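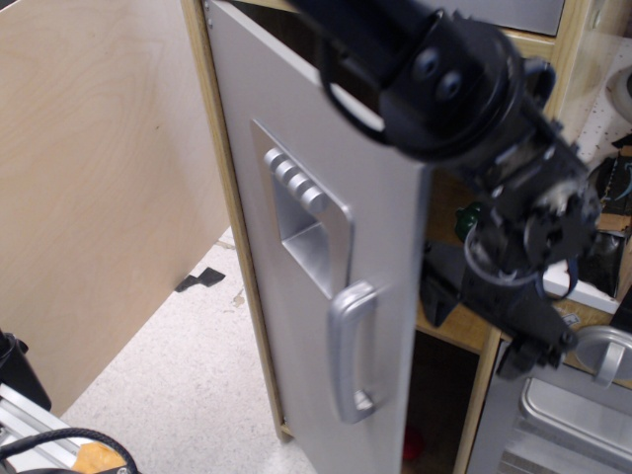
Pauline Mottram reckons you can't put a funeral in a picture book for four-year-olds, and that I should send the old goat to live on another farm instead. Right. I've been stewing on that since breakfast so you're all getting a thread.

For anyone new: the book is Huanca Won't Hum. Huanca is an alpaca, Undus is the old goat in the next paddock, and on spread nine Undus dies. It's two lines. There's a hole under the pepper tree, and Huanca stands next to it for a while. Then it rains.

Pauline's been reading my drafts for years and she's right far more often than I'd like (she killed the talking wheelbarrow, and thank goodness). So I didn't just wave this one off. I went and tried it her way.

The "other farm" version is rubbish. I'm sorry but it is! The whole back half is Huanca not humming because her mate's gone, and if her mate is up the road having a lovely time then every kid in the room is going to ask why they don't just visit him.

Which is exactly what happened when I read it at Kastanham library. Small boy, gumboots, front row: "Why don't they drive there?" Mate, I had nothing.

Read the original version to the next lot the following morning. One girl told me about her guinea pig at length. Another kid wanted to know how deep the hole was. Then they asked for the rain page again, so we did the rain page again, with the patting-your-knees bit.

Not saying one library settles it. Two of the parents looked a bit stricken and one mum came up afterwards and said she'd have liked some warning, and I think that's fair. There'll be a line on the back cover now.

The word count, while I'm here. First draft was 74 words over where I wanted it and the goat page wasn't even the problem, it was the breakfast scene. I love a breakfast scene. I had three kinds of hay. Now there's one kind of hay and we're sitting on 300 exactly, and I'm too scared to touch a comma.

Somebody asked whether it rhymes. It did! For 19 drafts it rhymed. Have you ever tried rhyming anything with alpaca that isn't maraca? There was a maraca. It was in there far too long and had no business on a farm.

Virgil Enache finally told me to read it out loud with the rhymes swapped for whatever I'd naturally say, and it was better by the second page. I sulked, then I deleted the maraca.

Pictures are by Kwame Addo and I can't show you any yet, but the rain spread is all in greys and one very muddy green and I've had it open on my laptop all week just to look at it. He's put Undus's bell on the fence post. It's not in the text anywhere. I didn't ask for it.

That bell is why I stopped fiddling, I think. I'd had a whole sentence about remembering, and it read like a card from the chemist's. Kwame's bell does it and I get my sentence back to spend on the ending.

The ending has had the most goes by a mile. Version one, Huanca hums. Version two, Huanca hums and a new goat turns up (Pauline's favourite, no surprises). Version three, she doesn't hum but her cria does. I'm going with the cria. It's a bit odd and I like it.

Yes, baby alpacas are called crias. Yes, they do hum. Mawuli Abubakari sent me a voice memo from a paddock with what sounded like a kazoo having a worry and I've been doing the impression at readings ever since. Badly. Kids love it. My throat doesn't.

Couple of you asked about the printer. It's Zaltance, same as last time. We're doing matt paper because the gloss bounced the overhead lights straight into everyone's eyes when I held the last book up, and I do a lot of holding up.

Hardback first, paperback if it does OK. I know hardbacks cost more and I know what four-year-olds do to paperbacks.

Proofs should be here in August. If you're a teacher or you run a storytime and you'd like to try it on real wriggly children before then, message me and I'll send you the text on its own. Tell me if the goat page goes badly. I'd like to hear that too.

Khanyisile Msimang has already done it with her preps and reports that they were fine with the goat and furious about the hay. They wanted more hay. I could weep.

Pauline has seen this thread and has texted me one word, which was "cria?" with the question mark. So we're having that argument next. Kettle's on.

Oh, and the old wombat book is back in at the library shop, 2 copies, both signed. One has a thumbprint on the title page from when I was eating a jam scone. Ask for that one if you want it.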